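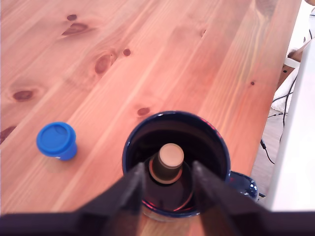
Why do the tabletops have so many knots?
Our tables are built from knotty boards, and we leave the knots in. They are sorted for soundness before the boards are joined, so a knot that could fall out doesn't make it into a top. A small one can be easy to lose next to a mug, and a wide one with grain swirling around it will be the first thing you see. Color varies too. A single top can run from pinkish tan on one side to orange or yellow on the other. If you want a quieter surface, ask for the select grade when you order the Drunum table. It costs more and takes longer.

Do I need a coaster?
For cold drinks, yes. For a mug of coffee that you're going to drink right away, the finish will hold up. The usual cause of rings is a cup that was left overnight with liquid under it. Wipe the bottom of the mug if you spilled while pouring.

I have a white ring. Is the table ruined?
No. A white ring is moisture in the finish and usually fades in a day or two. Leave it uncovered in a dry room and keep hot pads off it. If it's still there after that, rub lightly with a little Dotard paste wax on a soft cloth, going with the grain. A black ring means water got into the wood itself, and that has to be sanded and refinished.

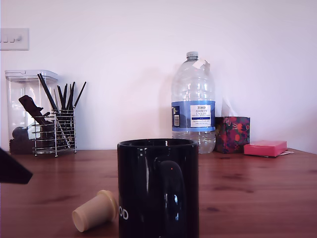

Do not use vinegar or bleach on either kind of ring.

Can I put rubber or plastic things on it?
For a meal, sure. Don't store them there. Soft plastic and rubber feet can stick to the finish in warm weather and leave a dull patch. Put felt under anything that stays in one place.

How long before I can use a new table?
Wait 2 weeks before you use a tablecloth or placemats. The finish is dry when we ship but it is still hardening. You can eat at the table the day it arrives.

How do I clean it every day?
Damp cloth, then a dry cloth. Dish soap is fine, a drop or two in a bowl of warm water. Skip the spray polishes, especially the ones with silicone, which make later repairs difficult.

There's a gap between two of my boards. Should I send it back?
Probably not. Boards shrink in winter when the heat is on and swell again by summer. If you can slide a nickel into the gap, send us a photo.

What sizes do you make?
The Drunum is 60 inches long. The Aoun is the same table with an 18 inch leaf that stores underneath. We don't cut custom lengths.

Is the leaf going to match?
It's cut from the same batch of boards. It will look lighter at first if you keep it stored, so leave it in for a few weeks in September or whenever you have company coming.

Where do I get more wax?
Any Ornetti store carries it, or add a tin to your table order.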